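About Us

Welcome to Furkham Language School, and thank you for wanting to know a little more about us than our class times and our parking situation (behind the building, enter from Marchuk Lane, please don't block the bakery's delivery door).

We started in one rented room over a shoe repair shop in Dotdale, with a secondhand chalkboard and eleven folding chairs borrowed from a church. Our founder, Lukian Yatsenko, had been teaching evening English at the community center for years, and when that program lost its funding one February, his students asked if he would just keep going. So he did! The first class met at his kitchen table while the room was being painted, and several of those students still come to our summer picnic with their children, some of whom are now taller than Lukian.

Today we have our own building at 191 Varance Street, with six classrooms, a small library, and a kitchen that sees more use than any of us planned for. Last year 1516 people took a class with us. A good number came to learn English, but plenty of others were lifelong Dotdale residents who wanted to speak with a grandparent, get ready for a trip, or finally do something about the four years of high school Spanish they were sure had vanished. (It hadn't. It almost never has.)

We currently teach English, Spanish, Ukrainian, Mandarin, Portuguese and French, and we offer a reading course in German when enough people ask for it. Group classes are kept small, twelve students at the very most, and we will open a second section before we squeeze in a thirteenth chair. Our teachers all come from different backgrounds and they don't all teach the same way, which we like. One of them sings. One of them assigns recipes, and you are expected to bring the results to class. What they share is that they'll talk with you from the first evening on, in the language you came for, and they will wait kindly while you hunt for the word.

People often ask us whether they are too old to start. Our oldest student last spring was 84 and took beginning Portuguese with her neighbor, mostly, she told us, so that the two of them could gossip on the bus. We were delighted to help.

You don't have to take a test to join us. If you already know some of the language, we'll invite you in for a chat with a teacher, which takes twenty minutes or so and usually includes tea, and then we'll suggest a level. If the level turns out to be wrong, tell us in the first two weeks and we'll move you without any fuss or extra charge.

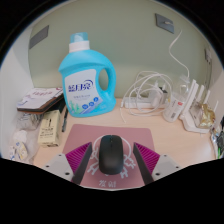 We also try hard to keep the cost down. There are 61 reduced-fee places every term, and the form for those is one page long and asks only what it needs to. Families with two or more people enrolled pay less for each person after the first, and grandparents count as family, as do aunts, cousins and anybody else who lives under your roof and is willing to do the homework.

Beyond classes, our conversation table meets in the library in the evenings at 6:30, and it is free to anyone in town, enrolled or not. The library itself lends out books, dictionaries and a rather battered collection of board games, and if you have novels in another language sitting in a box somewhere, we would love to give them a shelf.

If you'd like to see the place before you decide, come by any weekday after 3:00 p.m. and ring the bell marked Office. Somebody will come down and show you around, and you're very welcome to sit in on part of a class while you're here.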